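Accueil > Annonces > Appels à participation > Atelier et rangement

Novembre – par Hyun-seo Won

Participez à nos samedis de rangement chez Fonari !

Vous aimez qu'une pièce soit agréable à vivre, que chaque veste trouve son crochet et chaque siège sa place ? Nous cherchons 30 personnes pour les prochaines séances de notre projet Tendholm, consacré aux petits gestes du quotidien : suspendre, plier, déplacer, remettre en ordre.

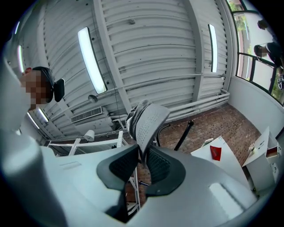

Les séances ont lieu le samedi à partir de 9 h, dans notre local de la rue Moser. On vient pour une demi-journée, on repart quand on a fini sa série, et le café est offert (le bon, promis !). Aucune expérience n'est demandée. Il faut simplement être majeur, à l'aise debout pendant une bonne heure et capable de suivre une consigne en français.

Au programme : les chaises de bureau, les vêtements posés un peu partout, les accessoires à accrocher. Vous travaillez à votre rythme, avec quelqu'un de l'équipe à proximité pour répondre aux questions.

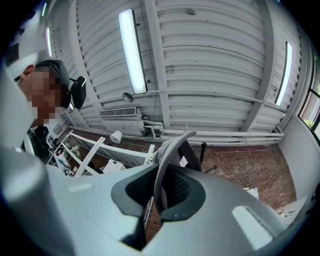 Sous le plafond de tôle blanche, côté chaises de bureau.

Chaque participant reçoit 100 euros par demi-journée. Nous avons déjà reçu presque 160 candidatures depuis la rentrée et cela nous fait vraiment plaisir – mais il reste des places, surtout le matin.
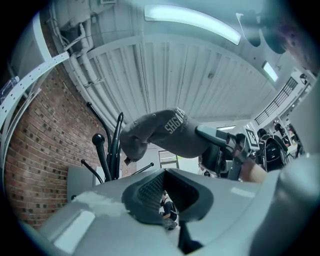 Prévoyez des vêtements souples et des chaussures fermées. Les sacs restent à l'entrée pendant la séance.

Pour vous inscrire, envoyez un mot à l'équipe Fonari avec vos disponibilités et la référence 968. Je réponds à tout le monde, en général dans la semaine. Au plaisir de vous rencontrer !

Annonces récentes
Nidano cherche un ou une aide-magasinier
Atelier couture : encore quelques places
Inventaire d'hiver, renfort de deux semaines
Prêt de salle, nouveaux horaires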